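Gornon brings back the terrazzo wall, and something to stand in front of it

For release: Friday

Mombridge homeware maker Gornon will open its new counter display this Friday at 11, in the shop on Baek Street. The display is called Skernudico. The name was agreed at the end of a long meeting and has since been painted on the door, so it is staying.

Skernudico is a range of patterned panels and stone-look tops for people with small kitchens, small bathrooms or one awkward corner that has so far defeated every shelf put near it. The panels carry a terrazzo print of black, mustard and pink chips on white, with plenty of small specks to keep the toast crumbs company. The tops come in a grey marble pattern with pale and tan veining.
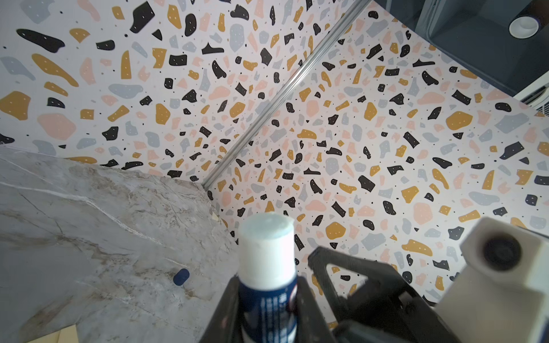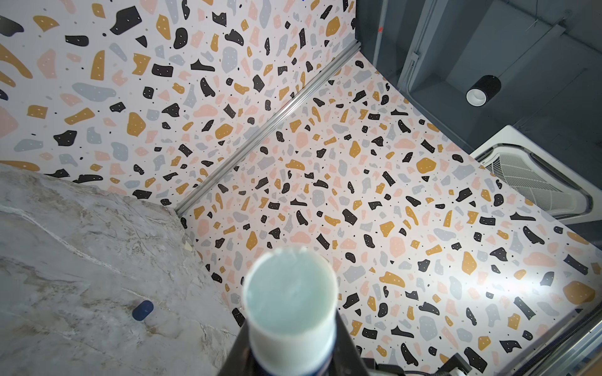
Grey marble pattern and terrazzo print together, with a small dark blue piece lying on the marble in both pictures.

Gornon has sold plain white panels for years and has nothing against them. They are bought by sensible people and they go with everything. They also show every splash of coffee from the far side of the room, and customers have been mentioning this at the till for as long as there has been a till. The terrazzo print was first tried out in the staff kitchen, where it was put up in January and nobody wiped it down until spring. Opinion is divided on whether this was a proper test, but the panels were ordered the same week.

The range comes in 3 chip sizes. The smallest is meant for splashbacks and the insides of cupboards. The middle one suits most walls. The largest was drawn for hallways and for customers who have stopped asking their relatives what they think. All of them can be mixed, and the shop has a corner where two panels may be held against each other for as long as it takes. There is a chair.

A metal trim strip is sold separately for the places where two panels meet. Gornon would like to point out that it is possible to fit the panels without it. Gornon has seen this done and would like to sell you the strip.

The opening display is laid out as a series of counters, each dressed with the sort of small things that end up on a counter whether they were invited or not: bottles, cups, lids that have lost whatever they were the lid of. Visitors are welcome to pick things up, move them about and see how they look against the pattern. Please put them back somewhere. It need not be the same place.

The first run is 3000 panels, of which 2775 are for sale through the Baek Street shop. The rest are set aside for samples, replacements and the end wall of the stockroom, which turned out to be longer than the plans suggested.

Tea will be served from opening time until it runs out. Parking on Baek Street is as bad as ever, and visitors carrying panels home may prefer the car park behind the library, where the bays are wider and the ticket machine takes coins when it feels able to.

Samples can be collected free from the shop during opening hours, one of each chip size per household. Members of the press who would like samples or a look round before the doors open should ask at the front counter. It is the patterned one.

Ends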